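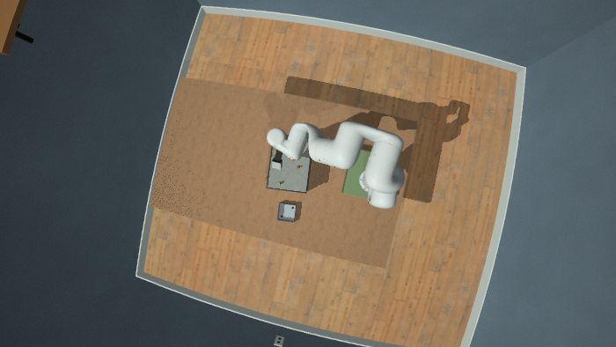 Narrow floor planks with staggered ends and pale baseboards.

Plank flooring

Plank flooring is a floor covering made of long, narrow boards laid side by side. It is one of the oldest kinds of indoor floor still in common use. The boards may be nailed, glued, or left to float over the layer beneath, and they are usually joined along their edges so that they stay level with one another.

History

Early plank floors were made of wide boards sawn by hand and laid straight across the joists. Widths varied within a single room, as a board was used at whatever width the log gave. In the hill town of Gratora, a building account from 1559 lists payment for "boards for the upper chamber, laid and pegged," and part of that floor survives under later work. Nails were costly and pegs were common until well into the following century.

Machine planing made narrow boards of even width cheap to produce. The tongue and groove joint, cut by machine along both edges, closed the gaps that had let dust and cold air through older floors. The Pîrvu sawmill, on the river below Gratora, ran 42 planing machines at its height and shipped most of its boards by water. It closed after a fire and the site is now a timber yard.

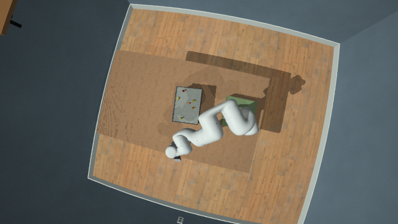 Boards from the mill can often be told by a shallow double groove on the underside, cut to help them lie flat over uneven joists. Later mills in the region used a single wide groove or none.

Materials

Oak, maple, ash, and pine are the woods most often used. Pine is soft and dents easily, but it is light to handle and takes stain well. Oak wears slowly and was the usual choice for stairs and halls. Knots are graded by size and by whether they are firm — a loose knot may drop out when the board dries. Engineered boards have a thin face of hardwood over a core of cheaper wood layers and move less with changes in the air.

Laying

Boards are stored in the room before laying so that they can take up or give off moisture. A gap is left at the walls and covered by the baseboard. End joints in neighboring rows are staggered, which spreads the weak points over the floor and avoids a visible line across it. Over joists, boards run crosswise to the supports. Over a solid base they may run in any direction, though most layers follow the longer wall.

The Hollex system, sold in boxed sets of nine boards, uses a folding edge joint and needs no glue. It is meant for floating floors only.

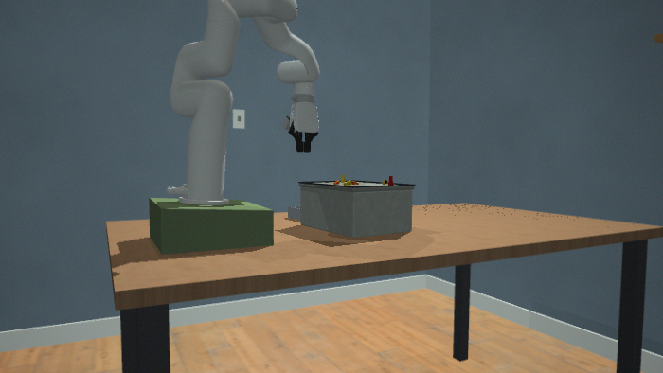

Common questions

Why do gaps open between the boards in winter?
Heated indoor air is dry, and wood shrinks across its width as it loses moisture. Small gaps generally close again by July. Gaps that stay open all year may mean the boards were laid damp.

Care

Grit does more harm than foot traffic, and regular sweeping is the main care a plank floor needs. Standing water should be wiped up soon. A solid board can be sanded several times before the tongue is reached, an engineered board once or twice at most.

See also: Parquet; Floor joist; Baseboard; Subfloor

This article was last changed on 5 November 2012.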